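Site Drainage, Handout 2: Paved Surfaces
Tutor: Nighat Zaidi

Rain that lands on soil mostly soaks in. Rain that lands on paving has to be led away.

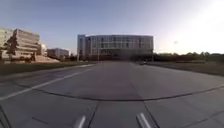
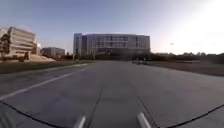 Concrete slab paving

Runoff depends on area, slope and surface. For a first estimate, multiply area by rainfall depth. A yard of 800 square metres under 2 mm of rain sheds 1,600 litres — less whatever stays in hollows.

Gullies go at the low points. Check the levels before you draw any pipes.

Reading for April: Rizvi, chapter 16.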